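Helper wanted: sorting and packing small bits, front room, Hakham
Posted 30 Jul 2024

Need one more pair of hands, maybe two. Herkodeck is a small art and repair kit outfit, we work out of Edeltraud Zürcher's front room and the big table has got away from us. Pens, markers, tools, lids, all in together.

What the work is: pick up, sort, put in the right box, next one. Markers with markers, caps on. Screwdrivers and tweezers seperate. Dried up ones get binned, try them on scrap paper first.

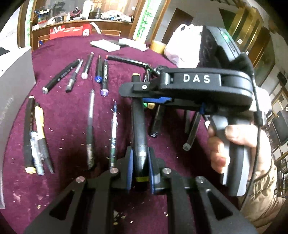
Pens and markers still to be sorted, maroon cloth.

Cloth wants a good shake and brush at the end of every shift too, crumbs get everywhere. Take it outside please, not over the sofa.

Clear containers get checked one by one. Lid on, lid off, any cracks put aside for Vinzenz.

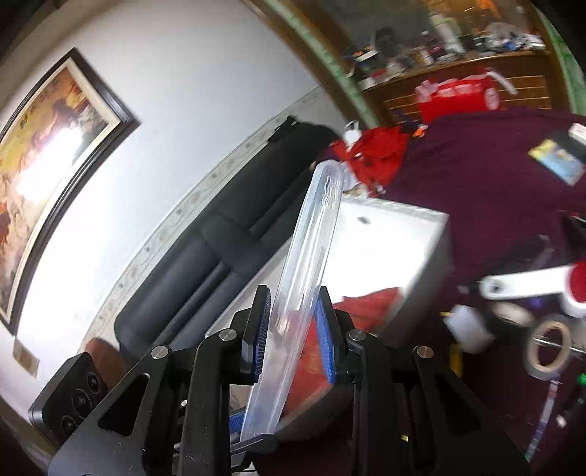
Good ones go back on the shelf in the next room, which also needs a sort out but not by you, not yet. Coats and bags can go on the sofa.

Hours: mornings, 2 a week to start. Runs to end of January, could go on after that. Pay is 43 a shift, in your hand on the day. There are 188 kits to get out for Erent and then the Riedl order, which is 825 and frankly a bit scary.
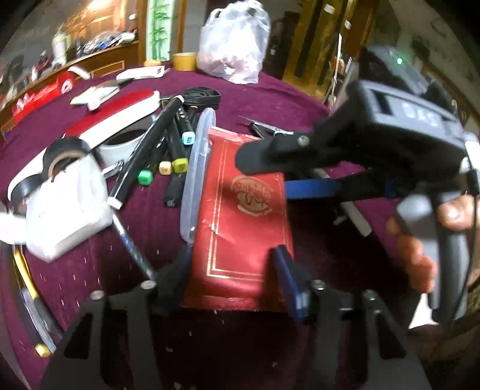

Red packet, markers, tape. All on the one table.

You'll need decent eyesight and patience with fiddly things. Happy sitting at a table for a whole morning. No experience needed, Povilas Avotiņš will show you the boxes and how we label. Tea provided, bring own lunch. Sorry, stairs, no lift.

Not suitable for under 16s, there are sharp tools about.

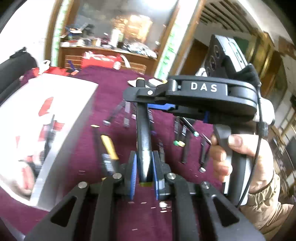
Tool end of the table, cabinet and doorway behind.

To apply: short note to Valentin Bühler, say which mornings you can do and when you could start. No CV. If you've sorted stock or a craft cupboard or your grandad's shed, mention it. Trial morning is paid same as any other. Will reply to everyone but might take a few days, we are behind on everthing.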